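Home Projects Finishes Tools Ask a Question Contact

Search this site Enter keyword Go

Filed under: Tables & Desks, Refinishing

How to Refinish a Tabletop with Wipe-On Finish

A tabletop takes more wear than any other flat surface in the house. Plates slide across it, cups sweat on it, and it gets wiped several times a day. After ten years or so most factory finishes turn dull in the spots where people sit. Refinishing the top is a weekend job, plus a wait at the end before you can use the table normally.

This page covers solid wood tops. If yours is veneer, you can follow the same steps, but skip the coarse paper and do as much as you can by hand. Look at the underside and the ends. On solid wood the lines on the top surface carry over the edge and show up as end grain. On veneer the edge is usually a separate strip.

What you need

Random orbit sander and discs in 80, 120, 180 and 220 grit
Sanding block and a few sheets of 320 grit
Wipe-on polyurethane, satin or semi-gloss, one quart
Mineral spirits
Lint-free cotton cloths
Dust mask, gloves, safety glasses
Two sawhorses and an old blanket

If the table was made before the lead paint rules and has any paint on it, test it before sanding. Test kits are sold at paint counters.

Take the top off

Most tops are held on with screws through metal clips or corner blocks. Put the blanket down, turn the table over, and back the screws out. Keep them in a jar. Mark one end of the top and the matching end of the base with tape so it goes back the same way around. The table I did most recently was a Killell dining table with 14 screws, and two of them were shorter than the rest. Those go back in the same holes, or a long one can come through the face.

You can leave the top on if the screws are stuck. Tape off the apron and legs and work carefully along the edge.

Clean first

Wash the top with water and a little dish soap, wipe it with clean water, and let it dry overnight. Then wipe it with mineral spirits. Wax and furniture polish will clog sandpaper, and any silicone left from spray polish can get pushed into the wood and cause small craters in the new finish. Change cloths often. When a fresh cloth comes away clean, you are done.

Sand through the grits

Start with 80 only if the old finish is thick or there are deep scratches. Otherwise start with 120. Keep the sander flat and moving, and let its own weight do the work. Leaning on it leaves swirl marks that will show as soon as the finish goes on. Go over the whole top with one grit before changing to the next, and vacuum in between.

Pencil lines help. Scribble lightly over the surface before each grit, and sand until the marks are gone. Low spots hold the pencil longer, so you can see where you need another pass. Stay away from the edges with the coarse grits – it is easy to round them over without noticing.

Finish the machine sanding at 180, then do 220 by hand with the block, going with the grain. Hold a lamp low at one end and look across the surface from the other. Scratches that run across the grain will stand out. Go back a grit wherever you see them.
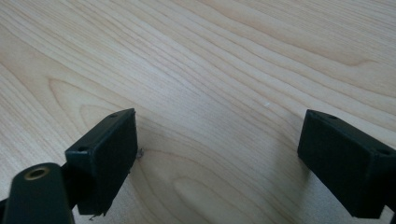 Do I need to stain the wood before I put the finish on?

Only if you want a different color. Maple and birch take stain unevenly and tend to blotch, so most people leave them natural. If you do want to stain one of them, use a gel stain and try it on the underside first.

Apply the finish

Vacuum the top, the floor and your clothes, then wait an hour for the dust to settle. Wipe the wood with a cloth dampened in mineral spirits and let it dry.

Fold a cotton cloth into a pad about the size of a deck of cards. Pour a little finish onto the pad and wipe it on with the grain, from one end to the other, overlapping each stroke slightly. The coat should be thin. If it runs or puddles, you have too much on the cloth. Don't go back over a section that has started to get tacky.

Drying time depends on the product, so read the can. I used Zistholm satin on the last one and left each coat overnight in a garage that was cool but dry. In damp weather allow longer. If the surface feels gummy when you sand it, stop and give it more time.

Sand lightly with 320 between coats, just enough to knock off the dust bumps, and wipe off the powder. Put on at least four coats, or six if children do homework at the table. Wipe-on finish goes on thinner than brushed finish, so it takes more coats to get the same protection.

After the last coat you can leave it alone or rub it down. To rub it down, wait a week and use a wet sanding pad, 1000 grit, with a drop of dish soap in the water. Keep the strokes straight. Semi-gloss will lose some of its shine this way.

Let it cure

The top will feel dry the next day, but it is still soft underneath. Wait three days before putting the table back together and a full month before using place mats or a tablecloth, which can stick to a finish that hasn't cured. Use coasters in the meantime.

Lay used cloths flat outdoors to dry before throwing them away. Oil-based finish heats up as it dries, and a balled-up rag can catch fire – never leave one in a trash can or on the workbench.

Tags: tabletop, sanding, polyurethane, weekend projects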